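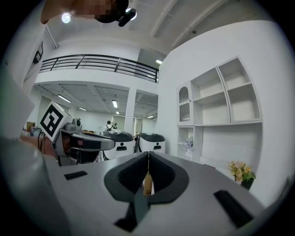

Page 2 of 2

Teaching by Hand: Questions and Answers

How do I start a take?
Pick up both grippers, stand on your mark and squeeze each one shut, then open. The recorder beeps when it has seen both. Wait for the second beep before you reach for anything.

Why are there marker boards on the grippers?
The square black-and-white pattern lets the software work out where the gripper is and which way it is tilted. Keep your sleeve and the cable clear of it. If the board is scratched or has a bent corner, swap it and run calibration again.

Do I have to wear the head camera?
Yes, for all two-handed tasks. The gripper cameras see what is between the fingertips but lose the other hand much of the time. The head view fills that in. Tighten the strap until it stays put when you look down.

How should I hold a small carton?
Upright, with the pads closed on the two sides and the printed label left readable where the task sheet asks for it. Close slowly. If the carton bows, you are squeezing harder than the robot will, and the take should be marked as a redo.

Can I talk to people while recording?
You can. Audio is not kept. Try not to turn your head toward them in the middle of a grasp, though – the head track jumps and the take may be rejected.

Other people and robots are in the hall. Does that spoil the data?
No. Background movement is fine and we do not ask anyone to clear the floor. Faces are pixelated before the files are released to Cordier for training. What does matter is someone reaching into your work area.

What is the difference between hand teaching and remote control?
In hand teaching you hold the grippers yourself and no robot moves. In remote control you sit at the Rastska station and drive an arm, watching its cameras on the screen. Hand teaching is faster and most people learn it in a morning. Remote control is used for tasks where the arm's own reach is the problem, such as deep shelves.

How many takes does one task need?
The usual target is 1000 accepted takes. Redos do not count toward it. Tasks are shared between the Bamex and Skotthorpe sites, so your own share will be smaller. Your task sheet has the number.

I dropped the item. Should I stop?
Pick it up with the gripper if you can reach it and carry on. Recoveries are useful and are tagged separately. If you had to use your bare hand, end the take and mark it as a redo.

The two hands drift apart in playback. What now?
Check the clock on each gripper first. If they differ, dock both and let them sync. If they agree, look at the marker boards for glare from the ceiling lights – turning a step to one side often fixes it.

When do the files upload?
At 6 p.m., if the grippers are docked. Saturday takes go up with Monday's batch. Leave the dock powered over the weekend.

Who do I ask about a rejected take?
Write to the desk at the site where it was recorded and give the take number. Reasons are listed on page 1.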